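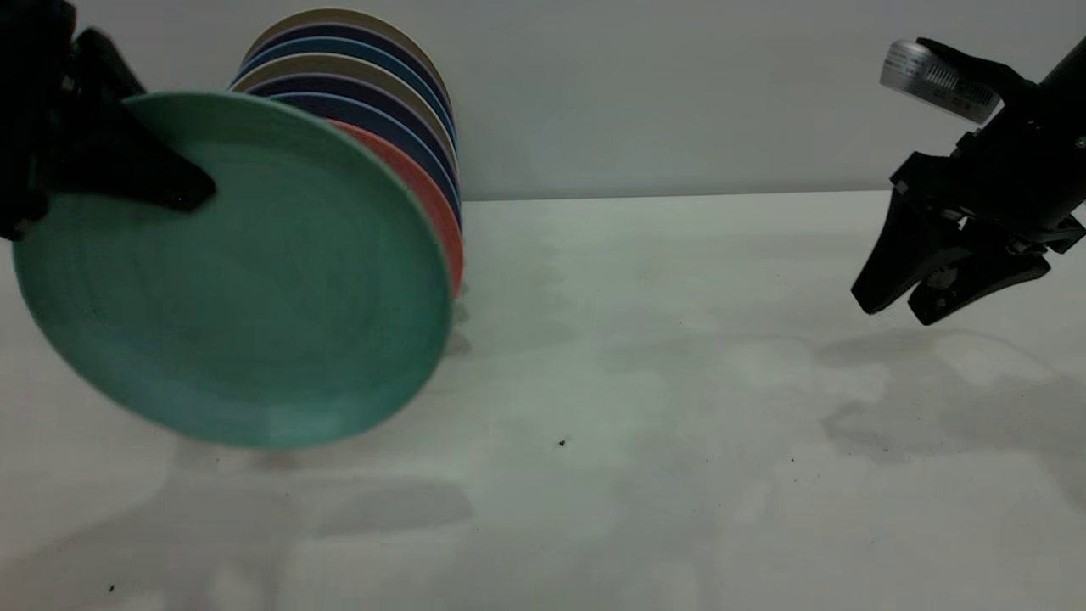 The Drenum Quiet is a dishwasher for people who have been told their kitchen is too small for a dishwasher. I have been told this by two landlords and one brother-in-law, so I bought it in August and have now lived with it long enough to have opinions. It sits on the counter, takes water from the faucet through a hose, and drains into the sink through another hose, which gives the whole arrangement the look of a patient recovering well. The claim on the box is 12 place settings. I own matte plates in navy, blue, cream and coral, plus a green one, and lined up on edge, face to back, they make a very nice row. The Drenum doesn't want them face to back. The Drenum wants a finger's width between each one, and once you give it that, 12 place settings becomes 5 and a mug.

Loading is the part you'll either make peace with or not. The lower rack has fixed prongs set at an angle that suits thin, flat plates, the kind they give you at a hotel breakfast. Anything with a raised rim leans on its neighbor. The upper rack can be lifted out, and after the first week I lifted it out and put it on top of the fridge, where it holds onions. 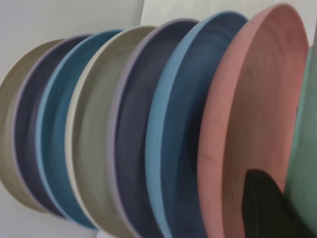
Cleaning, I'm sorry to report, is very good. I had planned a meaner review. Egg came off. Oatmeal left until evening came off. A lasagna dish that I had privately given up on came back looking like something I might lend to a person. The Normal program takes just under two hours and the Quick program takes a little over one, and I can't see a difference in the results, so I no longer run Normal at all.

Drying is another story. There is no real drying stage, only a fan that comes on at the end and sounds hopeful. Prop the door open and go to bed. Plastic lids will still have a puddle in them at breakfast.

About that name. The Quiet is quiet in the sense that you can hear a podcast over it if you hold the phone to your ear. The pump has a two-note hum that my upstairs neighbor has learned to whistle.

I also tried the Delacroix countertop model at a friend's place for a weekend. It is prettier, it has a glass door, and it costs more -- quite a bit more -- for the pleasure of watching your forks get wet. The racks are better, though. If you have thick plates and a bigger budget, go look at that one first.

Would I buy the Drenum again? Yes, with some grumbling. Four stars, one removed for the onions.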